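Project Report: Teaching an Arm to Change Things Around the Lab
Team Korkik, progress report 2 (October)

What we are trying to do

Our project is the hand-held gripper one. Short version: a person carries a gripper around and does normal chores with it, the camera on it records everything, and later we train a policy from the recordings so that the arm can do the same chore. We are 3 people. Maarten Mulder does the recording and the marker tracking, the other two of us do training code and the write up (this).

The plan from report 1 was 200 good demos by the end of the month. Not there yet. See problems.

Setup

Gripper body is printed, gray, second version. First version was called Uten and cracked at the handle, so now we are on Murnix, same jaw but thicker walls. Camera looks forward over the body. Each recording gets a name, a chore code and a start time in the shared sheet. Please fill in the sheet right away, we lost a whole afternoon of clips becuase no names were put in.

Markers: white cube with ArUco markers, goes on the jaw. We use it to get the jaw pose back afterwards. Flat markers were tried first and dropped out every time the wrist turned. Cube is a lot better. Still loses lock with strong light from behind.

Recording by the windows

We moved the recording spot over to the window side, more floor to walk on and the water dispenser is there, good landmark for the mapping step. Blind goes down before we start. Chairs stay where they are, we want some clutter in the data.

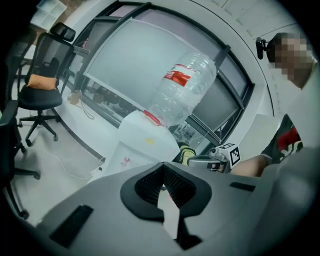 Fig. 1. View from the hand-held gripper at the window side, water dispenser in the middle, marker cube on the metal jaw at right.

Mapping works ok here. Slow walk first, one loop, then the chore clips. If the slow walk is skipped the mapping fails on maybe half the clips and you have to throw them out. Floor cable is a trip hazard, tape it next time.

The clear bottle is a pain. Feature points land on it and then slide when you walk past. Maarten wrote a mask for it, works in most clips, not all.

Problems so far

Body of the gripper takes up a lot of the bottom of the view. We mask it out for mapping but keep it in for training. Not sure yet if that's right, need to test both.

Sync between the two cameras drifts on long clips. Fix for now: keep clips short and clap at the start.

Training run 1 (small set, one chore) got 2 out of 5 tries on the real arm. Both misses that we looked at closely were the arm closing too early. The third one the arm just stopped, log was empty so no idea.

Next steps

- finish the demos, all of us record, not only Maarten
- rerun training with body mask on and off
- print a spare cube, the corners on this one are getting soft
- write the script that checks the sheet agianst the files
- ask about time on the Segers arm for the final demo

Code is in the team folder, branch murnix-v2. Old Uten files are still in there, dont use them.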